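4. The coffee corner as a small workplace

4.1 Why we look at the tabletop

In the previous section we described how the five shared kitchens were chosen. Now we turn to the place inside the kitchen where most of the daily traffic happens, which in every building was the surface with the coffee machine. We call it the coffee corner, also when it stands in the middle of a wall or on a table of its own. Our respondents used many other names for it. In the Turnonitz building it was simply "the machine", and people said they would meet "at the machine" even in the weeks when it was away for repair.

The literature on shared kitchens speaks mostly about dishes, refrigerators and conflict. Coffee is mentioned as an occasion for talk, but the objects around it are seldom studied for themselves. We think this is a pity. A capsule machine needs very little space and very little skill, and so one could expect that it also creates very little work. Our diaries show the opposite. The machine makes the drink, but everything before and after is done by hand: bringing a cup, checking the tank, throwing away the capsule, wiping the grate, carrying the cup to a seat and carrying it back. These small actions have no fixed owner. They are done by whoever is standing there, or they are left.

We were interested in one question above all. Where do people put a thing down when their hands are needed for something else? An earlier study by two of the present authors (Fuchs and Lanz) looked at the same question for entrance halls, with keys and letters. We expected the kitchen to behave in a similar way and this was only partly true.

4.2 Material

The material of this section has three parts. The first is a set of written diaries, kept by residents for the length of their stay in the study. They were asked to write one or two lines each time they prepared a hot drink, and to say what they moved in order to do it. We did not give them a form. Some wrote in full sentences, some only wrote "cup, tray, cup" and we have treated both as valid.

The second part is interviews, which Nadja Oberholzer conducted in the kitchens themselves and mostly standing. An interview about a table goes better beside the table. People pointed, lifted things, and corrected themselves when the object was not where they had said it would be. The interviews were held in the late afternoon, when most residents came home and the machine was switched on again.

The third part is a trial of different arrangements. A table was laid out with few objects, and the position of the tray and the cup in relation to the machine was varied between the rounds. The same machine type, tray and glass were kept throughout, so that the comparison would be about position and not about taste. Dong-geon Hwang planned the order of the rounds and Balthasar Prantl coded the diaries. Where the two coders disagreed, the passage was read aloud to the whole group and discussed until one reading was accepted. This happened more often than we had planned for, mainly with the word "clean", which some diarists used for a washed cup and others for a cup that was only put out of sight.

4.3 The tray as a border

The tray was the object on which the buildings differed most. In the Gasser building it was used for clean cups, and a used cup on it was felt as an insult. One diary entry says: "Again a brown ring on the tray. I washed the tray. I did not wash the cup, it is not mine." In the Nukus building, named after the shop on its ground floor, the tray was for used cups only and was carried to the sink in the evening. Neither building had a written rule. Newcomers learned the local meaning in their first week, usually by doing the wrong thing.

It follows that a tray does not explain itself. It has an edge, and the edge says only that what is inside belongs together. Whether this is the beginning or the end of the work has to be agreed by the people who use it. When the tray was moved from one side of the machine to the other, the agreement sometimes broke. In the Lurham building the tray for clean cups was pushed to the sink side after a new water tank was delivered, and for several days it filled with used cups. The residents explained this to us with the sink. "If it stands there, it wants to be washed", one of them said.

We also noted what happened when the tray was full. Nearly all diarists then placed the cup directly on the table, and as near to the tray as they could. They did not choose a free place farther away, even when this would have been more convenient for the next person. The tray keeps its pull when it has no more room to offer.

4.4 Water

The tank was the second point of interest. Diarists were more patient with a dirty grate than with an empty tank, although the grate needs only a cloth. The reason, in our understanding, is the moment of discovery. A dirty grate is seen before the cup is placed. An empty tank is often noticed only after the cup is placed and the button pressed, and the person must then stop, free the hands and start again. Residents whose machine had a transparent tank mentioned refilling more often as something they did "on the way", before they wanted coffee themselves. Those with a tank of dark plastic mentioned it mostly as an annoyance.

The side of the machine on which the tank sits plays a role as well. If the tank is at the back and the machine is pushed to the wall, the whole machine has to be turned. In two kitchens this turning had left curved scratches in the surface, and the residents knew very well where they came from. If the machine stands with one long side toward the person, both the spout and the tank can be reached without turning it. We recommend this position where the depth of the table allows it, but we must say that several residents found it ugly. A machine should look at you, they said.

4.5 Objects that have nothing to do with coffee

In every kitchen there was at least one object on the coffee surface that served no purpose for the drink. We found a candle holder, a small cactus, a bowl with foreign coins and a framed postcard. At first we treated these as disturbance and left them out of our sketches. Domenica Lanz argued against this, and she was right. The diaries show that decorative things are hardly ever moved in the daily routine. Cups, spoons and sugar travel over the whole surface, and the ornament stays. By staying it marks the end of the working area, and people arrange the movable things between it and the machine.

For this reason a decorative object was kept on the trial table (Figure 3). The tray lies to the left of the machine and the glass stands on the bare wood in front of the tray, and the ornament with the teal-blue beads is at the right edge. The middle of the table, between glass and ornament, is left open as a place for the hands. 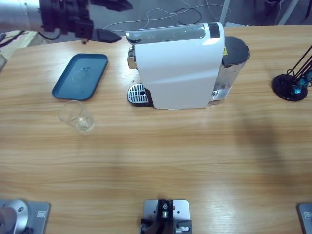 Figure 3. Trial table with capsule machine, blue tray, empty glass and bead ornament.

Should the cups be stored on the tray or beside it?

Beside it, when the tray is meant for used cups, and on it in all other cases. What matters more is that the residents of one kitchen give the same answer, and that the tray is not moved to the other side of the machine after they have become used to it.

4.6 Limits

Our findings concern small surfaces with one machine. A longer counter, or a kitchen where coffee is prepared by several methods, will probably show other habits. We also have mainly the words of people who agreed to keep a diary, and such people may be more attentive to order than their neighbors. One resident told us that she started to wipe the grate only when she had to write about it. We could not correct for this, and we mention it so that the numbers in the next section are read with some care.

A further limit is the glass. A clear tumbler was used in the trial, but at home most diarists drank from ceramic mugs, often with a personal mark. A personal mug is treated differently. It is seldom put on a common tray at all, and some residents took it back to their room between two coffees - also when it was not washed. How far the position of the tray matters for such mugs remains open. We return to the personal mug in Section 6, where the Wednesday group in the Turnonitz building is discussed separately.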